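A June Morning at the Hitoneck Stone Yard

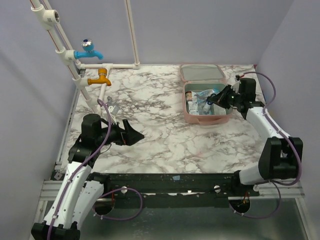 Tanner Cloutier

My wife and I have been talking about a new kitchen counter for so long that our friends have stopped asking, so when the Hitoneck yard announced an open morning in June I put my name down before she could change her mind. It is a two-hour drive if you take the river road, and we took the river road, with a stop for coffee and a second stop because I had left my hat at the first one.

The yard sits at the end of a gravel lane behind a feed store. Selvaraj Kanagaratnam, who has run the place for 30 years, met us all at the gate and shook every hand, which took a while, and then walked us between the racks where the slabs stand on edge like books. I had expected a sales talk. What we got was closer to a geology lesson from a favorite uncle. He told us that marble starts out as limestone and gets cooked and squeezed deep underground, and that the veins are whatever else was in there at the time: clay, iron, a bit of sand. He likes a white stone with gray in it best, and he'll put up with brown if it wanders (his word) and doesn't just sit there in a blotch.

From there we went into the saw shed, and I was glad of the earplugs. The big bridge saw runs with water pouring over the blade the whole time, and the floor is all channels and drains. Jaxon Pelletier was on the saw that morning and cut a sink opening for us, taking it so slowly around the corners that I caught myself holding my breath. A slab of the size he was cutting can weigh 783 pounds, and he moved it onto the table with a vacuum lifter and one hand, chatting about his daughter's softball team!

After the saw comes the polishing, and this was my wife's favorite part. They start with a coarse pad and work up through finer and finer ones. You can stop early for a honed finish, which is soft and dull and hides the scratches, or keep going until it shines. She ran her palm over both samples for a good long time. I now know we are getting honed.

Lunch was lentil soup and flatbread on trestle tables out back, with roughly 200 people in line and plenty for everyone. I sat across from Ehsan Zamani, who lays bathroom floors, and he was kind enough to talk me through sealing. Put a few drops of water on the stone, he said, and if it darkens, seal it again. Lemon juice and vinegar will mark it whatever you do, so learn to like the marks or buy granite.

Parking is free in the field by the feed store, but wear boots, as the lane was all puddles. We came home with a sample of white stone the size of a paperback, and it's on the kitchen windowsill now next to the basil.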